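Tradilov Disassembly Method – Set-up Guide for the Orna Bench

4. Preparing a recording session

Before you start, read section 3 about the emergency stop. The method of Tradilov learns from demonstrations made by a person, so the quality of the demonstrations decides the quality of the result. In our first round we kept 537 demonstrations and trained with 500 of them. Please do not try to save time in this section.

1. Switch on the arm controller and wait until the status light is steady.
2. Start the recorder and open the view of the wrist camera.
3. Open and close the gripper 2 times by hand control. Both fingers must move without noise.
4. Drive the gripper slowly over the open computer case and stop when the finger tips are in front of the power supply. Compare your view with the one printed in this step.

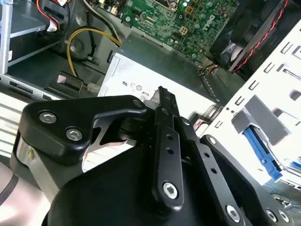
4.1 Approach inside the case

The gripper hides a large part of the wrist view when it works inside a case. This is normal, and the model is trained with the same view. The operator must learn to work with it also.

5. Choose the approach direction before you go down. Do not turn the wrist when the fingers are already between the parts.
6. Keep the finger links away from the cables. A cable that is caught behind a link can pull its plug from the board.
7. Lower the arm at speed setting 150 or less.

CAUTION: Disconnect the computer from the mains before it comes to the bench. Never open the housing of the power supply, by robot or by hand.

Note: Printed text on the boards and labels can be upside down in the wrist view. Do not rotate the video to correct this – the model expects the original direction.

4.2 Work on the table

For small parts we use the aluminum profile table with the light gray plate.

8. Put the plate on the table and check that it lies flat on the ridges.
9. Move the gripper above the plate until the fingertips point to the circuit board.
10. Look at the bright places on the metal. If the reflection covers the part you want to grasp, change the lamp and check again.
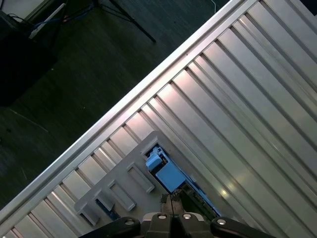

The lamp position must then stay the same until the end of the session. Dionysis Drakos compared sessions with fixed and with moved lamps, and the grasp point was less stable with the moved ones. If you must change the lamp, close the session and start a new one.

11. Save a short test recording under the name of the operator.
12. Play it back fully. When frames are missing, restart the recorder and repeat from step 2.

Note: Failed grasps are also saved. Mark them as "failed" and do not delete them. Questions about the marking go to Saodah Gunawan.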